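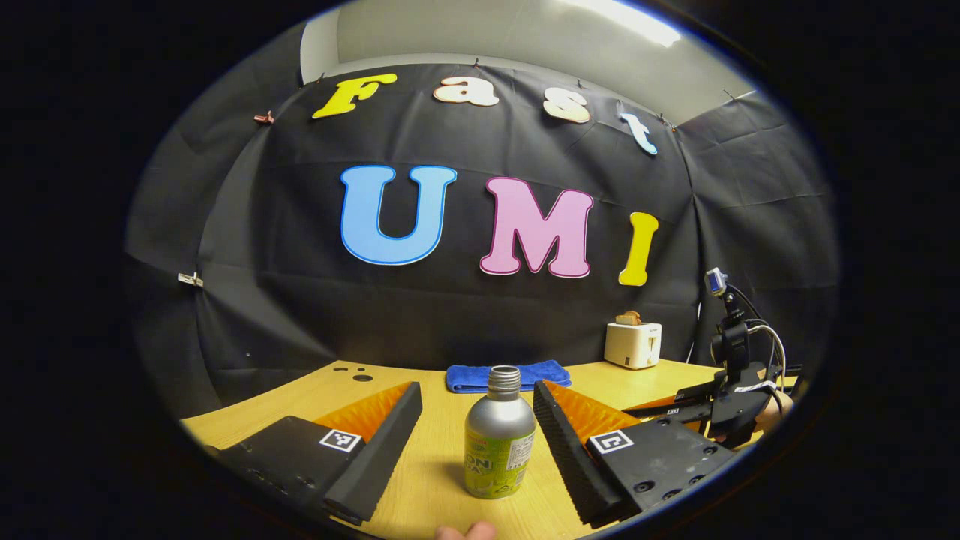 How many new words should I learn each day when I study a language alone?
Six is enough for most people who also have a job.

When I moved to Flastville I tried to learn thirty words a day from a list, and by Sunday I had forgotten most of them. Now I keep a small notebook and work in this way.

Step 1. Choose your six words in the morning. Take them from something you read or heard yourself: a letter from the bank, a label in the shop, a talk on the bus. Words from a ready list stay in the head less well.

Step 2. Write each word inside a short sentence. For a noun, write the article also. For a verb, write the past form — you will need it sooner than you think.

Step 3. Say the sentences aloud 2 times, once before lunch and once in the evening. Do not look at the translation the second time.

Step 4. Next morning, cover the page and try to write the sentences again. A word that you missed goes to the new page and takes the place of a new one, so the total is still six.

Step 5. Once a week, write a short text with the words of that week. I send mine to the exchange group at Ceden, where somebody corrects it and I correct a text in my own language.

My notebook has 1214 words at this moment. I have crossed out 77 of them, mostly names of fish and old farm tools, and I don't miss them.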